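Womley Towel Folding Set: README

Last updated Thursday, July 2, 2020

Summary

This set is about one household job: taking a crumpled terry towel on a table and getting it flat, square and folded. It has 195 episodes. Every episode starts with a towel in a heap and is meant to end with a folded one. The episodes were recorded at the Rekum workroom in June and are released under the Womley name. An earlier set, Plamov, covered napkins and dishcloths and is kept separately.

The README covers the towels, the table, the folds and the labels. File formats are listed in the notes that come with each download.

The towels

All towels are cotton terry, bought as ordinary household stock and washed before first use. Terry was chosen over flat weaves for its thickness. A fold in terry stands up and holds its shape for a while, and the loops catch on each other, so two layers don't slide apart the way they do with a dishcloth. It also makes corners hard to find. A corner can be rolled under, pointing out to the side, or lost inside a bulge.

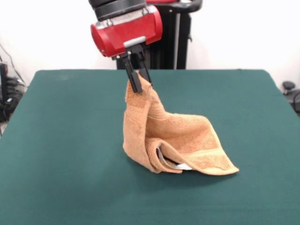 Photo: Womley / Rekum workroom

An orange-tan towel held up by one corner makes a tall tent, with a rounded fold on the left reaching the tabletop and a flatter flap running out to a point on the right. We label this state "corner lifted". The flap is useful because its hem shows. The hem is woven flat and looks a little paler than the loops, and it is usually the first edge an annotator can follow with any confidence.

Some towels have a woven band set in from the end as well. Band and hem are labeled separately. They are easy to mix up when the towel is bunched, so the rule is: if there is terry on both sides of the strip, it is the band.

The table

The table is covered in dark green felt. Felt was picked for two reasons. It keeps the towel from skating around when one side is pulled, and it has no shine to speak of under the room lights. Lint is brushed off at the start of a session. Light-colored lint still shows up in places and has not been edited out.

Small items do end up under the towels. These are tagged "under-object" when any part is visible, even a sliver. The tag doesn't say what the item is. Annotators were told not to guess.

The folds

Three end states are used:

Half: short edges brought together, one fold.
Quarter: half, then half again the other way.
Thirds: long edges folded in over each other, then half.

Quarter is the most common. Thirds has 50 episodes and is the hardest to do neatly in terry, since the layers get thick and the top one creeps back. Twenty episodes stop before the fold is complete. They are marked "partial" and left in.

Labels for a crumpled start

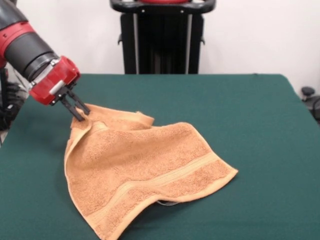 Source: Womley Towel Folding Set, Rekum

A pinched fold near the upper left corner goes under "fold grasp", even when a corner is close by. The orange towel has its hem running off along the top edge from the raised peak, a pointed corner flat at the right, and the ridged band crossing the lower part at a slant. Hem, band and corner would each get a label. So would the bit of gray showing at the bottom, as an under-object.

Other start labels are "rolled edge" (the edge curls under itself), "double layer" (two layers lie together and the lower one shows) and "hidden corner". More than one can apply. A towel with a rolled edge nearly always has a hidden corner too, but the tags are set on their own and should be read that way.

Known problems

In 67 episodes the lower part of the towel runs out of view at some point. Corners there are labeled only while they can be seen.

Color names are loose. One annotator's orange is another's tan or peach — don't sort by them.

Wrinkles were not scored. A first try at a neatness scale gave such different results from one person to the next that it was dropped.

Related sets

Plamov: napkins and dishcloths, flat weave only.
Mersha: stacking towels that are already folded. It uses the same fold names, so the two sets can be read together.

Corrections to labels can be sent with the episode number and the name of the tag. Fixes go into the next release and are listed in the change notes.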